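Minmont Toy Library – progress report to the Pelupessy Fund

We are very glad to be writing to you again, and rather later in the month than we meant to, for which please forgive us. June is always our busiest time, what with the summer fair and the nursery leavers all wanting to come and say goodbye, and the report kept slipping to the bottom of the pile.

When you agreed to help us, we had one cupboard in the Darbridge hall and a list of families longer than we could manage. We now have two proper bays of shelving, a lending desk with a drawer that locks, and a morning session that opens at 10 and seldom closes on time. Families made 353 loans in the period your grant covers. The dressing-up bags are still the firm favourites – we could lend the doctor's outfit every day of the week – but the puzzles and sorting toys have been catching up nicely, especially with parents of under-threes.

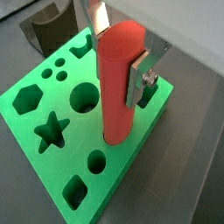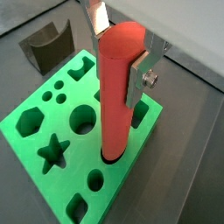
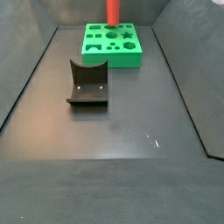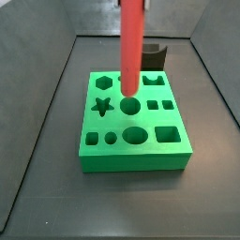

Shape sorting: the red cylinder and the green board.

The part of the work we were most nervous about was the outreach to Vustari, where the bus comes only 2 times a day and there is no indoor space for little ones once the school has closed. We began by taking four crates over in a borrowed van and laying everything out on rugs. The first visit was very quiet, and we came home a bit downhearted, but word got round at the school gate and we now have 30 families signed up there. Several of them have asked for a later session, to suit people on early shifts, and we should dearly like to try one in the autumn.

Not everything has gone to plan. Returns have been slow, and we have spent more than we hoped on replacement bags and box lids. We have moved a small sum across from printing to cover this, as you kindly said we might, and have started sending a reminder the evening before a loan is due. The cleaning rota also needs another look – it takes far longer to wipe down a farm set than any of us had imagined!

Over the next few months we plan to finish the catalogue, which is still partly on index cards, and to settle on a second meeting place in Vustari for the colder weather. The spending sheet follows on a separate page, and you would be most welcome at any of our morning sessions, where there is always tea.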